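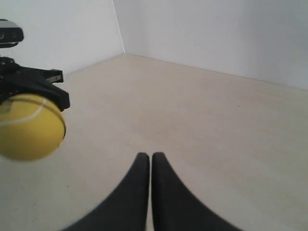 Otwood Tennis Forum > Balls, Strings and Gear > Pressureless balls for winter hitting?

baseline_mutt
January 4, 2026
Okay so I went through my ball hopper this morning and I've got 104 balls in there, and I'd say most of them bounce like a wet sponge. The courts at Clundale are open all winter and I'm out there three mornings a week, mostly serving by myself and hitting against the wall. Is it time to go pressureless? I can get a bag of 50 for less than I spend on cans in a couple of months. My elbow is fine right now and I'd like it to stay that way!

slice_and_regret
Don't do it. I bought a bag two winters back and by March my forearm was toast. They feel like hitting a potato. Cans go on sale all the time if you watch for it – stock up and toss the dead ones to a dog owner.

lobqueen
Hard disagree with slice. I've used nothing else for practice for years and my arm is great. What strings are you using, slice? If you're playing full poly at high tension in freezing weather, I wouldn't blame the ball.

slice_and_regret
Poly at 50 pounds, thanks for asking. Same strings I used all summer with regular balls and no trouble at all.

lobqueen
Well there you go. Drop a few pounds in winter! Everything gets stiffer in the cold, strings included.

Kodikara_kid
For serving alone I think pressureless is fine. You're not taking a heavy ball off somebody else's racket. For the wall I'd stick with regular ones, even old ones, as a dead ball makes you bend your knees and that's half of what I need to work on anyway (my coach would say more than half).

baseline_mutt
Ha, same here with the knees. Has anybody tried one of those pressure tubes? The kind you pump up with a bike pump, Plukport or whatever it's called. I can see it keeping a fresh can fresh, but can it bring back a ball that's been dead since last spring?

drop_shot_dad
I have the Plukport. It holds pressure pretty well if you put the balls in right after you play. I left some really flat ones in for 30 days and they came out a little livelier, then went soft again before the end of the second set. Wouldn't buy it just for that.

slice_and_regret
So we agree on cans then.

lobqueen
We do not :)

baseline_mutt
I'm going to get a small bag for serves and keep the newest regular ones for the wall. Restringing a bit looser too. Anyone at Clundale want my old ones for their chair legs? Bring a bag, they're in my trunk.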